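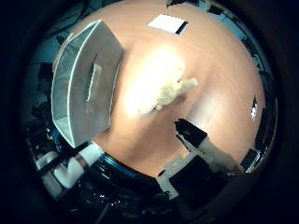
Utska wool mill, 27/10/2018. Got in late, the bus from Tanditz dropped us at the wrong gate and we walked the long way round past the dye ponds. Open day was already going, line out the door for the carding room. So we did the sorting room first, which was quiet. A round table, orangey tan, a gray open box on it and one fluffy off-white tuft off to the side. Liliana Greco runs sorting. She talks fast, I got maybe half of it down. Fineness, crimp, length, then color last. She says people always want to start with color.

Carding next. LOUD. Ear plugs in a bowl by the door, take two pairs, the first pair I had was useless. Oldest machine is a Brøndum, still on its first frame, rollers redone twice. Danjuma Nwankwo let the kids feed it from the low end. Smells like lanolin and warm oil, my coat still does.

Spinning floor was half closed for repairs. Pity. Saw 23 spindles running out of 100 and a lot of tape on the floor. Olumide Effiong answered questions at the rail, was very patient with a man who wanted to know about the roof and only about the roof.

Then the washing shed, cold, wet floor, wear boots. They did 733 bales last year. Water comes off the river, goes through settling tanks and then back out, and they test it every morning. I asked to see the test book and they just handed it over. Pages stuck togther but all there.

Lunch: soup, good. Bread, gone by one.

Shop is small and cash only. Sock yarn in four grays, a blanket I wanted and couldn't afford. Bought two skeins, Chiamaka got the Drenolard green and is already sorry she didnt get more.

Next one is in spring, no date up yet. Park at the school, not the mill. Last bus back leaves from the top gate, and it was early.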